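How Town Council Ward Boundaries Were Redrawn in Luvham
Student project report, Local Government Studies

1. Background

Luvham elects its town council from wards, and until last year the ward map had not been changed for 40 years. Over that time the eastern part of town grew and the old center lost residents. By the last election the Ukness ward had far more voters per councilor than the center did. The council voted in November to draw a new map with 11 wards, one councilor for each.

Our project looked at how the new map was made, who took part, and whether people who live in the affected wards understood what had changed. We did not try to judge which party gained from it. The results of the first election on the new map are not included because they came after our work was finished.

2. Sources and method

We used three kinds of material. The first was the written record: agendas, minutes and the two draft maps, all kept at the town clerk's office. The second was the set of comments sent in by residents during the consultation. There were 435 of these, and we read all of them. The third was a short round of interviews with residents, done mostly in people's homes in the evening.

Each comment was sorted by ward and by main concern. Where a comment raised more than one issue we used the one mentioned first. Two of us sorted the same batch separately at the start and compared results, then changed the wording of two categories that we had been reading differently.
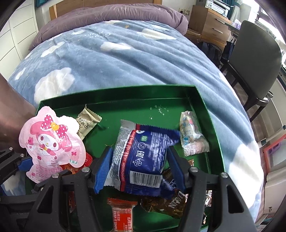 Graça Sampaio told us she had read the first notice twice and still could not tell which ward her street would be in. She said the map was printed too small and the street names stopped at the canal. She only found out when her polling card came with a different school on it.

Several other people we interviewed had the same problem with the notice. The second notice had a list of streets, and the people who had seen it found it easier to follow.

3. What the comments said

Of the comments, 267 came from Ukness and Bastos, the two wards with the largest changes. In Ukness the main concern was the distance to the new polling place. In Bastos it was the name. The first draft joined Bastos to its neighbor under the name North Luvham, and many residents objected to losing the old name. The second draft kept the joined ward but called it Bastos again.

Comments about population balance were less common, although this was the stated reason for the whole review. Most of those who did write about it supported the change. A few asked for the figures behind the map, which were in an appendix at the clerk's office but not in the mailed notice.

Fadi Hijazi, who spoke at the public hearing according to the minutes, asked why the railroad line had not been used as a boundary. The reply in the minutes is one sentence long and says that the line would have left one ward too small. We checked this against the appendix and the numbers support it.

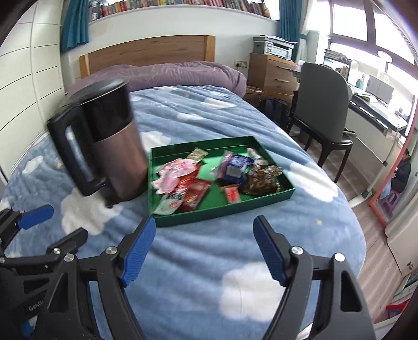

Electric kettle on a cloud-print blanket.

4. The online map

The council also paid for an online version of the map on a service called Wirkideo. Residents could type in an address and see the old and new ward. None of the people we interviewed had used it, and only a handful of the written comments mention it. The link was on the back page of the notice. We tested it with our own addresses and it gave the right ward each time, but it was slow on a phone.

5. Limits of the project

Our interviews were with people we could reach through neighbors and family, so they lean toward the east side of town. We did not interview any councilors. Two asked for written questions and had not answered by 3rd May, when we stopped collecting material. The minutes of one working session were missing from the file, and the clerk's office could not say if any had been taken.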